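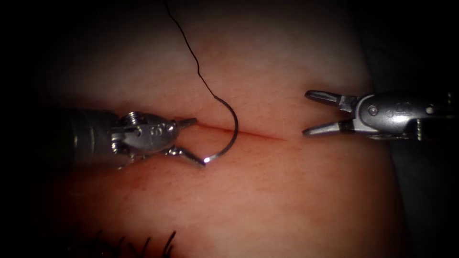

Suturing Skills Programme: Interim Report to the Mosell Fund
Reporting period to the end of February
Prepared by Ketill Skov, Programme Lead, Rudstead Surgical Training Unit

1. Summary

The Fund awarded the Unit a grant to renew its stock of practice materials and to widen access to basic suturing training. The programme is on schedule in most respects. Purchasing is complete, the revised course has been taught to its first intake, and one element, the evening sessions at Jedum, has been delayed.

2. Practice materials

The Unit has taken delivery of 395 synthetic practice pads from Hofstetter. The pads have a soft, lightly textured surface and are used for work on straight incisions with a curved needle. They replace the older foam blocks, which tore easily and gave trainees little sense of how the edges of a wound come together.

A small number of pads in the first delivery were found to be split at one corner. The supplier replaced them without charge. Pads are now inspected on arrival and issued against a signed sheet, so that use can be followed by course group.

Needles and thread are held separately in the locked cupboard in the preparation room. Dark thread has been adopted as the standard, as tutors found it easier to judge spacing and tension against the pad.

3. Teaching

Thirty-seven trainees enrolled in the first intake. The course now opens with needle handling alone, and trainees do not place a stitch until the second session. Tutors had asked for this change after last year's review, in which the angle of entry was the fault most often recorded.

Later sessions cover simple interrupted stitches, followed by a continuous stitch along the full length of the incision. Each trainee keeps one finished pad from the first half of the course and one from the second, and these are marked together by two tutors.

Attendance was good, although the late afternoon group lost several members to changes in ward rotas. Places were offered to them in the next intake.

4. Expenditure

Spending on materials is within budget. An underspend of £3000 has arisen from the delay at Jedum, where the room intended for evening teaching is awaiting new lighting. The Unit asks the Fund's permission to carry this sum forward into the next period. No movement between budget headings is requested.

5. Next period

The second intake will have 20 places, with priority given to applicants from outside Rudstead. Teaching at Jedum will begin once the lighting has been fitted and the room inspected. The marking sheet is also being shortened at the request of the tutors, and a copy will be sent to the Fund with the final report.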